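Troubleshooting log: Tillora 140 dies when warm, restarts after it cools
Section: Motorcycles > Electrical and Ignition
Status: Solved
Opened: Saturday, August 15, 2026

Problem as reported

Bike is a Tillora 140 single, kickstart only, stock carb, CDI ignition. Starts on the second kick every morning and pulls beautifully (I love this little motor!). After a few miles at 80 km/h it misses once or twice, then cuts out completely. Lights and horn still work. Leave it by the side of the road for a while and it fires right up as if it had never been sick.

The last service was in January: oil, valve clearances, new plug, air filter washed. The fault started this summer, on the hill road out of Barredo, and has come back on every ride longer than a quick trip to the store.

Step 1. Fuel

Cap vent first. Rode with the cap cracked open and it died at the same spot, so the vent is fine. Pulled the fuel line off the carb and got a strong, steady flow. Drained the float bowl into a jar, no water, a tiny bit of grit. Cleaned the screen on the petcock while I was there.
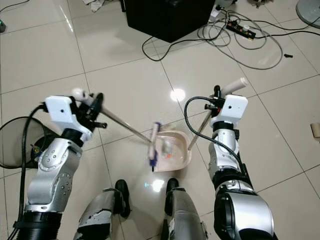 Result: no change, but at least I know the fuel side is clean now, and the idle is smoother than it has been in ages.

Step 2. Spark

Carried a spare plug and a plug wrench on the next ride. When it quit I pulled over, put the spare in the cap, held it against the head with insulated pliers and kicked. No spark at all! Very happy about that, because a fault you can catch in the act is a fault you can find. Waited, tried again, fat blue spark.

Swapped the plug cap with a used Jovton one from my parts box. Same thing on the next ride. Kill switch unplugged at the connector: same thing again.

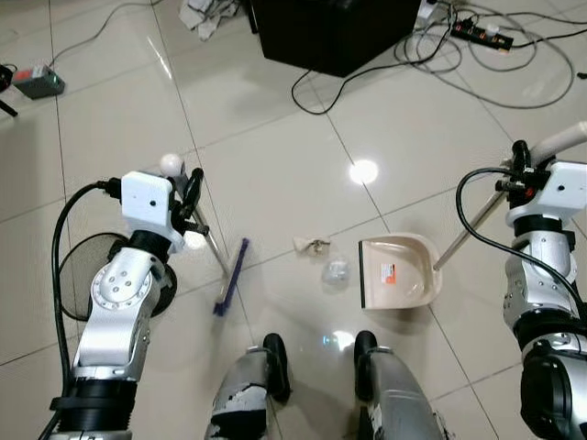
Posted by: thread owner
Role: Tillora section moderator, Sturkden Riders Board

Step 3. Coils, cold and hot

Measured the ignition coil primary and secondary cold, both inside the manual's range. Then the pickup coil, also good cold. Left the meter clipped to the pickup leads and warmed the coil gently with a hair dryer. The reading climbed slowly, jumped around, and then went to open circuit. Let it cool and the reading came back. I did it 2 more times just for the pleasure of watching it.

So the winding has a break that opens up with heat. If you only test yours cold, it will pass and you will go chasing the carburetor like I did.

Step 4. Repair

Flywheel off with the proper puller (please don't use a hammer), pickup coil out, new one in. Air gap set with a feeler gauge to the manual figure. Cleaned the ground tab behind the coil bracket, which had a crust of old paint under it. Fresh sleeve over the wires where they pass the sprocket cover.

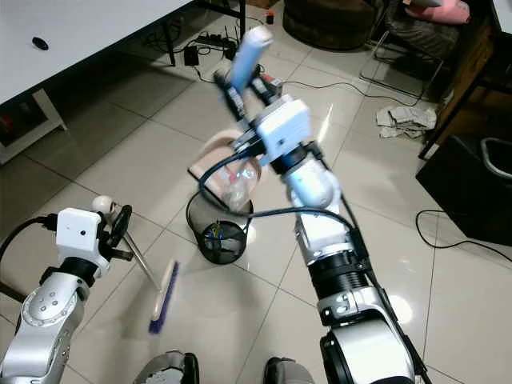

Timing checked with a strobe at 3000 rpm and the mark sits right where it should.

Step 5. Road test

Out past Barredo and home the long way, with plenty of full throttle uphill. Not one miss. Stopped for coffee with the engine good and hot, came back out, first kick!

Parts used: pickup coil, flywheel cover gasket, wire sleeve.

Ticket closed. If yours is the earlier model with points, the test is different, so please open a new ticket and put the year in the title.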